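Sylvie MacPherson had the kettle on when I got to her workshop in Fullville, and she was talking before I'd found a chair. She runs Potia, the little outfit behind the Curnero, a hand-held gripper kit I'd been itching to ask her about since February.

"It's a gripper you hold yourself," she told me. "You do the job with it, it records what you did, and your robot has something to learn from. People expect it to be harder than that!"

I asked who buys it. Schools, mostly, and a few small shops (Vernon Beaudoin over at Furnival has ordered twice). The kit costs 342 dollars, and a set of spare finger pads is 15 more.

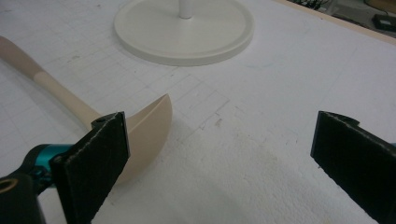
The pads are what she gets the most mail about. "I went through so many materials," she said, laughing. "Smooth plastic has to go where you want it, and with hard fingers it kept skating off on me. So we went soft, and I'd never go back."

I had a turn myself and was pretty clumsy for the first few tries, mostly from closing too early. Sylvie says everybody does that. My one gripe is the manual, which is thin on setup, and she took that well. "Vernon sent me four pages of notes on it," she said. "I'm on page two."

A new manual goes out with the next batch of 132 kits, and she'll mail it free to anyone who already owns one.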